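Trellbridge Toy Library – new arrivals and repairs
Posted 14/02/2012 by Saodah Sumampouw

We closed the library for a week over the holidays to go through the shelves, and this page covers what came out of it. Most of the work was sorting. Small blocks from different sets had ended up in the same tubs over the years, and some colours had faded enough that it was hard to tell one set from another.

Pantelis Antoniadis went through the plastic blocks and matched them by size and finish. Anything cracked was thrown out. Thanasis Balaskas fixed the hinges on the dress-up trunk and replaced the string on the pull-along toys. The trunk is back in the front room.

Block sets can be borrowed for three weeks, same as the puzzles. Please check the bag before you bring it back – the card inside lists the shapes. If a piece is lost, tell us at the desk and we'll see if there's a spare in the odds tub. Replacement pieces come from Totside and the next order goes in when we have enough to make up the postage.

The shape blocks suit children who are past the stage of putting everything in their mouths. Hearts and stars are the favourites at our Friday play session, and the plain cubes are better for towers.

Still to do: the train track, the large floor puzzles and the musical instruments. Periklis Zervas has the track at home and expects to finish it by the end of the month. The membership fee has not changed.

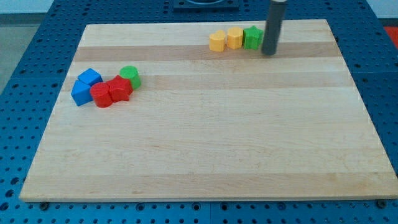
Shape blocks on a maple board, with the yellow heart and green star towards the back.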